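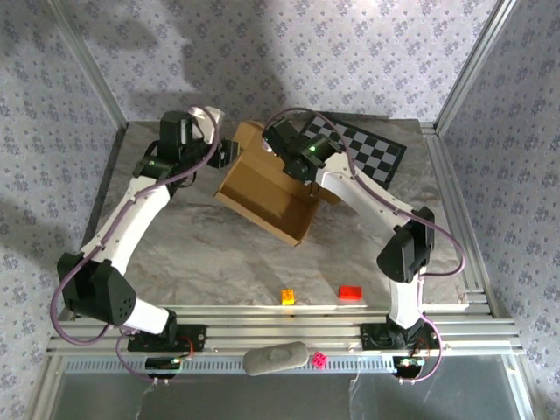 *Two arms reach toward an open cardboard box.*

My neighbor in Tresbridge asked me in May if she should take an old cat from the shelter. She had read much about kittens, but the cat she liked was twelve years old, gray around the mouth, and he slept through her whole visit. I told her yes, and then I talked for so long that her coffee became cold. This article is more or less what I said to her.

I adopted Malý when he was already eleven. The name means "small" in Czech, my first language, and it is not a correct name, because he weighed almost 8 kilos. His card at the shelter said only "quiet, eats well." Both were true for the first week. After that he found his voice, and he used it at four in the morning in front of my bedroom door.

An old cat comes to you with habits that are finished. Malý did not want a covered litter box. He wanted his water far from his food, and he wanted the radio on when I went out. With a young cat you can hope to change such things. With Malý I tried for one month, and then I bought another water bowl.

The biggest mistake I made was with height. I saw him sit under the windowsill and look up, and I thought he was not interested in the window. Miroslava Kolář, the veterinarian who sees him now, watched him walk across her floor and asked me if he still jumps. I could not remember the last time. His hips were stiff, and he had simply stopped going to the places he loved. I put a low stool under the window and a piece of carpet on top of it. He was on the sill the same evening.

You should also think about money, and I prefer to say it plainly. In the first year, I paid for blood tests, four teeth taken out, and a special food for the kidneys. My friend Hugo Bustamante, who has had old cats all his life, puts 40 dollars each month in a separate account for this purpose. I laughed at him when he told me. Now I do the same, and I started too late.

The teeth surprised me the most. Malý ate normally until the day of the operation, so I was sure the veterinarian was too careful. Two weeks after it, he began to wash himself properly again, and the fur on his back lost its dull look. He also started to play, for a few minutes at a time, with a shoelace and nothing else. I have a drawer full of toys which he has never touched.

People ask me if it is not sad to take an animal who will stay only a few years. Yes, sometimes it is. I look at him sleeping and I count, and I know it is a bad habit. Then he wakes up and complains about his dinner.

My neighbor brought her gray cat home in June. He spent four days behind the washing machine, and on the fifth he came out and sat on her newspaper. She called me to ask if this was normal. I told her to buy a second newspaper.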